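Skellow -- Current vacancies

Workshop Technician (Test Pieces and Bench Fittings)
Two positions, part time, fixed term with possible extension
Location: Mokavcombe workshop, ground floor
Reports to: Ragnheiður Mogensen, Workshop Lead
Applications close: 2025-08-19
Commencement: December

The work

Skellow makes and maintains the small plain objects that sit on other people's benches: rectangular blocks, brackets, stepped pieces, stops, shallow shelves, and the dark-surfaced bays they are used in. The catalogue currently runs to 213 line items. Most of them are simple shapes. The difficulty lies in making the same simple shape repeatedly, in the same colour, with the same edge, and in being able to say which batch any piece came from.

The two technicians will share one bench program between them. Duties are the same for both positions and will be rotated. Neither position is supervisory.

Duties

Block preparation. Cut, square, finish and colour rectangular blocks to drawing. Long blocks must be straight along the full length and the end faces must be flat and square to the sides. Short blocks may be specified with a top face in a different colour from the sides, in which case the boundary between the two colours is to follow the top edge all the way round with no bleed.

Colour control. Compare each finished batch against the retained reference piece under the bench lamp, at the window, and under the inspection light. Glossy finishes are checked at more than one angle, as a saturated red in particular will read as two or three different reds depending on which face catches the light. Record the result on the batch card. Pieces that are close to the reference but do not match are set aside and offered to the Workshop Lead for a decision. They are not mixed back in.

Brackets. Fold or assemble L-shaped brackets, fit screws, and check that paired screw heads are seated to the same depth and level with one another. Burrs are removed before coating. Coated brackets are stood on the surface plate and checked for rock.

Bays. Clean, re-line and re-seal the enclosed bench bays. The side walls lean outward and meet the surface at a long seam on each side, and the seams are where most of the maintenance time goes. A lifted seam will catch a block edge and chip it. Surface panels are wiped down at the start of each session and inspected for smudges, scuffs and dust. Dark grey shows all of these. The front strip gets the most handling and is replaced more often than the main surface.

Layouts. Set out pieces in a bay according to a layout sheet, record the arrangement, and reset it when asked. Layout sheets give the position and direction of each piece relative to the seams. A long block specified as "lengthwise" runs from the far end toward the person standing at the bay; "crosswise" means side to side. Applicants will be expected to read a sheet without having it explained after the first week.

Packing and dispatch. Sleeve, box and label outgoing sets. Glossy pieces are sleeved individually. Brackets are packed with the screw side up so that the heads do not mark the piece above. The Hedegaard account takes matched sets only and a set with one piece short is held until complete.

Records. Maintain batch cards, the retained reference cabinet and the rework shelf list. Handwriting must be legible. The cards are scanned at the end of each month and anything the scanner cannot read comes back to whoever wrote it.

Hours and conditions

Each position is 17 hours per week, worked to a fixed roster agreed before commencement. Both technicians overlap for one session a week so that rework and reference checks can be done by two people. There is no shift work and no on-call requirement.

The pay rate is set by the workshop scale and will be confirmed in writing with any offer. Superannuation is paid on top. Leave accrues pro rata. Safety boots, glasses and hearing protection are supplied; prescription safety glasses are reimbursed on presentation of a receipt.

The initial term runs to the end of the current Hedegaard supply agreement. Extension depends on renewal and will be discussed with both technicians well ahead of that date.

The workshop

The Mokavcombe workshop has a cutting area, a finishing room with extraction, a clean bench area, and the bay room. Food and drink stay in the kitchen at the rear, including water bottles with lids. Parking is on the street. The bus from Gulville stops at the corner and the walk is level. There is a lockable bike cage beside the roller door; ask for a key on induction.

The finishing room is ventilated but there is a residual solvent smell on coating days. Applicants with a respiratory condition should raise it at interview so that the roster can be arranged accordingly. Lifting is limited. The heaviest routine item is a bay side wall, and side walls are always moved by two people.

Selection criteria -- essential

Demonstrated bench skills in wood, plastics or light metal, at trade, technical college or equivalent practical level.

Competent use of squares, calipers, feeler gauges and a surface plate, including knowing when a gauge should be checked before it is trusted.

Normal colour discrimination. A short screening is carried out at interview. We regret that this cannot be waived for these positions, as batch matching is done by eye first and by instrument second.

Ability to read an engineering drawing and a plan-view layout sheet.

Consistent written records.

Right to work in Australia for the full term.

Selection criteria -- desirable

Experience in spray or dip coating, particularly high-gloss finishes.

Experience in model making, exhibition fit-out, pattern making or set construction.

Sheet metal folding.

Familiarity with stock systems of any kind. Ours is a spreadsheet and a cabinet.

Formal qualifications are considered but are not a requirement. Previous technicians have come from joinery, dental prosthetics and signwriting. Applicants returning to bench work after a break are encouraged to apply and should simply state the dates.

Practical exercise

Shortlisted applicants will complete a paid practical exercise on site. It has two parts.

In the first part the applicant is given a small tray of finished pieces and the matching drawings, and is asked to accept or reject each piece with a written reason. Some defects are obvious. Others are within tolerance and should be passed; rejecting good work counts against the applicant to the same degree as passing bad work.

In the second part the applicant inspects a bay and writes a condition note covering the surface, the seams, the front strip and each piece in it. The note should use catalogue terms where known and plain words where not. No more than a page is required. Pieces may be lifted for inspection once their position has been recorded, and are to be returned to that position.

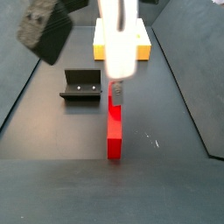 Bay with long red block set lengthwise, yellow block with white top toward the far end, and black L-shaped bracket at left.

Applicants should pay attention to the relationship between pieces as well as to the pieces themselves. A bracket that is sound but turned the wrong way for its sheet is recorded as a layout fault. Shadows are not to be recorded as surface marks; check from a second position if in doubt.

Tools are supplied for both parts. Applicants may bring their own square if they prefer it.

How to apply

Send the following to Ragnheiður Mogensen at the Mokavcombe workshop, by post or through the form on the vacancies page:

A letter of no more than two pages addressing the essential criteria in the order given above.

A current résumé.

Photographs of two pieces of your own bench work, with a sentence on each stating the material, the finish and what you would do differently. Paid work, study pieces and home projects are all acceptable. Please do not send the pieces.

The names of two referees, at least one of whom has seen you work at a bench.

Applications received after the closing date will be held on file for later vacancies and will not be considered in this round. Receipt is acknowledged within the week. Applicants who are not shortlisted will be told so in writing.

Applicants who need an adjustment to any part of the process -- seating at the bay, larger print on the drawings, additional time -- should note it in the letter. Bays can be set at sitting or standing height.

Enquiries about the duties go to the Workshop Lead. Enquiries about pay, leave or the roster go to the Skellow office, which is open in the mornings only.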